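Wendell Countertop Care: Frequently Asked Questions

These are the questions we get most often by phone and email. If yours isn't listed, use the contact form and pick "Surfaces" from the menu.

Who is Wendell?
We have been repairing and resealing kitchen and bathroom counters since 1983. The shop is on Ngata Street, behind the tile warehouse. We do not make or sell new countertops.

What materials do you work on?
Granite, marble, quartzite, engineered quartz, solid surface and laminate. We do not work on poured concrete or stainless steel. If you don't know what you have, bring in a cutout or an offcut if the installer left one, or send us the paperwork from the sale.

Does my counter need to be sealed?
Natural stone usually does. Engineered quartz, solid surface and laminate do not, and putting sealer on them leaves a sticky haze that has to be taken off again. To test stone, put a spoonful of water on a clean, dry spot and wait 15 minutes. If the stone has darkened under the water, it is time to seal.

How long does sealing take?
Most kitchens take a morning. You can put light things back on the counter that evening, but wait until the next day before you cook or wipe it down with anything wet.

Which sealer do you use?
Avutum on most granite and quartzite, and Zernlow on marble. Both are clear and neither changes the color. If you want a darker, "wet" look, tell us when you book — it is a different product and we have to order it.

What should I clean with every day?
Warm water, a drop of dish soap and a soft cloth. Rinse with plain water and dry. Skip vinegar, lemon and bathroom sprays on marble, and skip scouring pads on everything.

Can you fix a scorch mark?
On solid surface, usually yes. We sand the mark out and bring back the finish. On laminate, no. On engineered quartz it depends on how deep the damage goes, and we won't give a price until we have looked at it.

What about chips along the edge?
We fill them with tinted resin. On speckled stone the repair is hard to find afterward. On plain white or solid black it will show a little in strong light, and you should expect that.

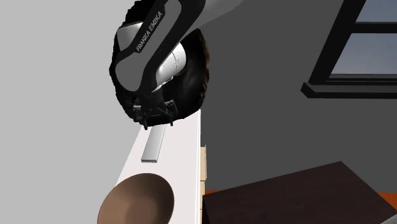
Long white runs are also where people ask about seams. A seam that was tight when it was installed can open up slightly if the cabinets below settle. We can clean it out and refill it, but if the cabinets are still moving it will open again. Have them leveled first.

What do you charge?
The minimum visit is $95. Sealing is priced by the square foot and chip repairs by the piece. You get a written quote before we start, and it is good for 9 weeks.

Is there a guarantee?
Repairs are covered for one year. Sealing is not covered if the counter has been cleaned with bleach or an acid cleaner.

Do I need to empty the kitchen?
Only the counters. Leave the cabinets as they are. We bring our own drop cloths and cover the stove and sink.

When are you closed?
We take two weeks off in March. Messages left during that time are answered in the order they came in.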